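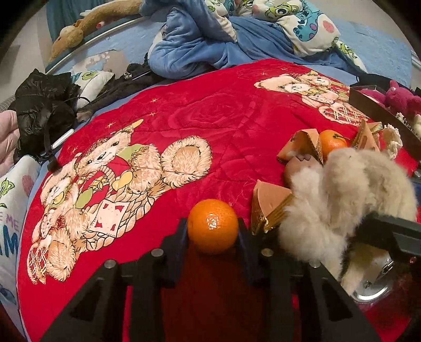 Bedroom Clutter Pilot, Pivham
Progress report to the Tanui Fund
17 January 2025

Status: on schedule, within budget. Results so far are weaker than our application suggested they would be.

What was done this period

We completed bedroom sessions in seven households, all of them in the Pivham area. Each session follows the Pruria method as set out in the application: everything small and loose in the room is brought to the bed, spread out, and sorted from there into food, trash, things worn and things kept. The bed is then cleared completely before anyone leaves the room.

The log now stands at 1,491 items. I would not make much of that number. A hair tie and a winter coat both go down as one line, and a household that snacks in bed will always look busier than one that doesn't.

What we found on the beds

The application talked a good deal about clothing and paperwork. Neither has been the main problem. What slows people down is the small mixed stuff: fruit, wrappers, hair accessories, beads, soft fluffy things that might be toys or might be part of something else. The patterned quilts make it worse. On a red quilt printed with teddy bears and gold lettering, a pale scrunchie near a pale printed bear is easy to skip over, and a dark bracelet is not much better. We lost time on this and had not planned for it.

Food was the one category that sorted quickly. People see a tangerine and know where it goes. Wrappers should be just as easy and were not. Several participants wanted to check every packet before letting go of it, and a wrapper with a shiny foil edge got a second look far more often than a plain one.
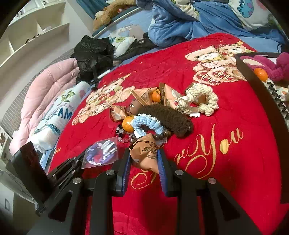
Red quilt bedroom: tangerines, snack packets, two crocheted scrunchies and beads, with a tray at the upper right.

Trays

We bought a stock of Plulus sorting trays in July at a cost of $68 per household. The supplier's material says that a tray for each category cuts sorting time. We have not seen it. Participants put one or two things in a tray, then went back to making piles on the blanket. A shoebox would have done the same work, and I would not approve a second order on the evidence we have.

Does it last?

This is the part the Fund asked about, and the honest position is that we don't know. At the follow-up visits, 37 percent of logged items were still where they had been put. That could be read as a decent start. It could also be read as most of the room having drifted back, and we have no comparison group to tell us which. Self-reported satisfaction was high, but people were answering with the person who had helped them standing in the doorway – I have left those scores out of this report.

Changes for the next period

A plain sheet goes over the bed before anything is tipped out. It costs nothing and should settle the pattern problem.

Hair accessories and jewelry will be logged separately. At present both fall under "things worn," and the category is too broad to tell us anything.

Wrappers are cleared first, before fruit.

Follow-up visits will be made by someone who was not at the original session.

Spending

Staff time and travel are as budgeted. The tray line is fully spent. We ask that the amount set aside for further trays be moved to follow-up visits, and would need the Fund's written agreement before doing so. The household log is available on request, with the warning above about what it counts.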